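Table Settings and Small Displays: Handout 2
Niloufar Esfahani, 2/6/25

OK, so last time we got through linens and I talked way too long about hems (sorry, Touran!), and I promised we'd get to what goes on top of the cloth. 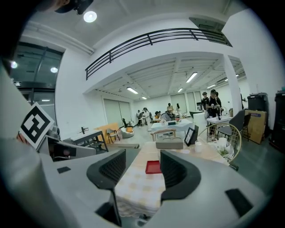

I always start with the cloth because it sets how busy everything else can be. Yellow-and-white check is cheerful but it's already doing a lot, so I like plain shapes on it: a red tray in the middle, a gray tissue box behind, done. If you put a patterned tray on checks you'll want to take it off again, trust me.

Next, height. Flat things toward the front, standing things farther back. A picture frame turned at a slight angle looks friendlier than one facing you dead on, and a little white cup next to it keeps it from looking lonely. Then flowers! White ones with plenty of green leaves, in clear glass, go with pretty much any cloth I own.

Chairs count too. A gold wire one lets you see through the back, so it doesn't fight with the vase (Shahla disagrees with me on this, ask her).

For next time:
Read the Fallahi chapter on trays, first 9 pages only.
Set one table at home using a checked or striped cloth. Then swap it for a plain one and leave everything else where it was. Write me a paragraph on what you wanted to move.
Bring your cloth samples back, the Plollska ones especially, I'm two short.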